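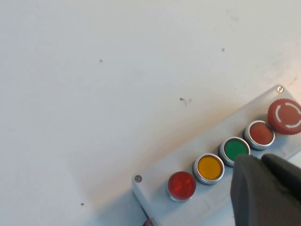
Search visits and fairs

Plirard open day, October 1, 2026

Quick notes before the train goes. Best bit was the Gurkico cell at the back, a small arm on a button pressing job, run by the Dasarside lot. Two fingers on the gripper, dark grey, and the whole thing gets checked every 300 cycles. Check takes 7 minutes if all goes well. Fingertips wiped, screws nipped up, then a slow run over to the control box by hand before it's let loose agian.

Fingers last changed in February. Spares come from Xia, two week wait, so they keep a set in the drawer.

Table gets wiped at the end of the shift. White top, shows evrything.

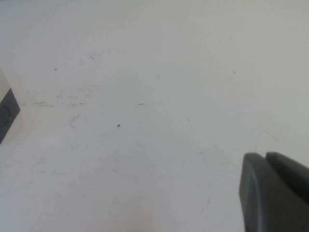
Gripper over the table top, specks and scuffs and all.

Asked about the e-stop. Tested each morning, twist to release, then a home run. Didnt see the log book, ran out of time. Tea was good.

2 comments
7 shares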